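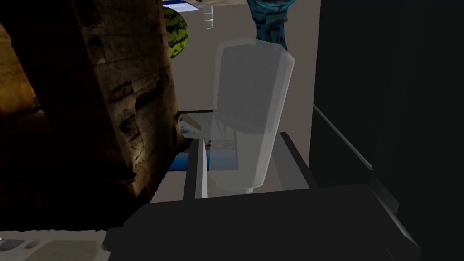
Frosted bottle, standing cap end down.

Home | Lists | Archive | Search | Sign in

Molwood Household List
March, posted by Ailsa Shearer

Re: Hard water and hair (and kettles)

Dear Annick, and hello everyone,

What a lovely long message, and welcome to the list! I read it over my breakfast and have been composing a reply in my head all morning, so you'll have to forgive me if this rambles.

> Annick Lebrun wrote:
> We moved to Molwood in the new year from a place with very soft
> water, and I am at my wits' end. My hair feels like straw, the
> kettle is furred up again a fortnight after I clean it, and the
> towels could stand up on their own. The house was built in 1921
> and I did wonder if it was the pipes, but my neighbour says it
> is just the water round here and I'll get used to it. Will I?
> Does anybody do anything clever about it? I would sooner not
> have a softener plumbed in if I can help it, as there is hardly
> room under the sink for the bucket.
>
> Annick

Your neighbour is quite right that it's the water. We are all sitting on chalk, and our house is a good deal newer than yours and furs up just the same. I came here from the west of Scotland, where you could get a lather by looking at the soap, and I remember crying in the bath the first month (I was also expecting Nikau at the time, so the water can't take all the blame).

Hair first. I gave up changing shampoos years ago and went over to a rinse instead. One tablespoon of cider vinegar in a big jug of lukewarm water, poured over at the end, left while you wash your face, then rinsed out with plain. Keep it out of your eyes! The smell goes once your hair dries, or so my family are kind enough to tell me. Once a week is plenty for me, though my hair is fine and yours may want it more often. Séverine Arnaud swears by lemon juice but she is very fair, and it made mine feel sticky. If you colour your hair, try a small piece at the back first.

Use less shampoo than you think, too. I know that sounds backwards when it won't lather, but half of what makes it feel like straw is the stuff that hasn't rinsed away. I water mine down in a cup before it goes anywhere near my head.

Now the kettle. Citric acid, a heaped dessertspoon to a half-full kettle, brought to the boil, switched off and left for twenty minutes. Pour it away, rinse twice, boil once more and throw that out before you make tea. Put the acid in while the water is cold, as it fizzes up rather alarmingly otherwise and I have had it all over the worktop. The hardware shop sells it loose and it's far cheaper than the little sachets. Please don't do this anywhere near bleach.

Towels I have never quite cracked. Less powder, a slower spin and a good hard shake before they go on the line is as far as I've got. We did try leaving out fabric softener altogether and they drink up water much better for it, even if they are a bit scratchy. My husband likes them that way and says it wakes him up. Apolline Vasseur wrote something very sensible on here about washing soda, which ought to be in the archive if you search for "crunchy", and she may pop up and repeat it if we ask nicely.

As for softeners, Nikau Fairweather (no relation to my Nikau, we just have two on the list) had one put in a cupboard under his stairs, so it needn't be the sink. He paid a fair bit for it and I don't remember the make. I'd ask him about the salt as well, because I believe the blocks are heavy to carry home.

And will you get used to it? I did, mostly. I go up to my sister's now and can't get the soap off my hands.

Do let us know how the vinegar goes. Also, does anyone still want rhubarb crowns? I've dug up the big one by the shed and it has split into more than I can fit back in.

Very best wishes,
Ailsa

This site uses cookies to keep you signed in. Accept | Manage settings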